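Usten Planner 3 – quick review after three weeks on a two-arm kitchen cell 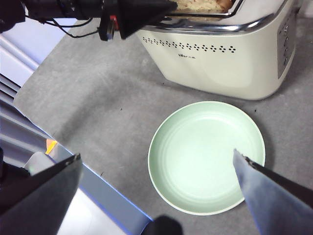
Short version: good planner, annoying config, docs need work. Buying a second seat anyway.

Background. We run two arms over one counter, breakfast tasks mostly. Toast to plate, plate to tray, wipe down. Were on Panyasiri before this, version from last year, and it was fine until both arms needed the same patch of air. Then it just serialized everything. One arm parks, other arm moves, swap. Safe, slow, painful to watch.

Install. Took an afternoon. Should of been an hour. The installer wants its own Python and doesn't say so until it fails. After that, clean. Importing our URDFs worked first go, which I did not expect. Gripper collision meshes came in as convex hulls by default and you want to change that right away – wide paddle fingers turn into big fat wedges and the planner refuses anything near a plate rim. Setting is under Scene > Geometry > Advanced. Not in the manual. Gunvor Lie on the user forum had the answer.

Planning. This is what you pay for. Shared workspace planning is really good. Second arm can hover by a toaster slot while the first one goes in low over the plate, and it finds the path without a park move. Median plan time on our bench was 43 ms, against 977 ms on the old setup. Same computer, same scenes. Not a typo. Ran it twice.

Replanning is less great. If perception nudges an object mid-motion the planner throws out the whole joint plan, both arms, even if only one is affected. You get a little hiccup on the arm that had no reason to stop. There's a flag for it (partial_replan) marked experimental. Turned it on, got one weird elbow swing, turned it off.

Perception hooks. Takes poses from anything, we feed it from Nedness. Shallow round stuff is still the hard case. Pale plate, gray counter, slightly glossy glaze, depth gets patchy and the pose wobbles. Not Usten's fault but they do let you set a per-object pose uncertainty and the planner pads for it. Nice touch. Chrome trim is the other troublemaker, I ended up masking it and useing a box primitive for the appliance body. Works.

Cables. No cable modelling at all. You can attach a rough capsule to a link and call it a cable. That's it. Gidstead has had proper slack modelling for a while and I miss it from the last job.

Debug viewer. Love it. Scrub back through any plan, see which pair of links was closest, click to jump to that moment. Saved me days. Crashes if you load a log with more than 20 objects in it, reported, no fix yet.

Support. Åsmund Dahlgren answered my first ticket same day with a patched config. Second ticket still open. So, mixed.

Price is high for a small shop. License is per controller, two arms on one controller counts as one seat – check this before you order, the sales page makes it sound like two.

Pros: fast, real two-arm planning, great viewer
Cons: hull default, replanning hiccups, no cables, thin docs

4 out of 5. Will update if they sort out partial replan.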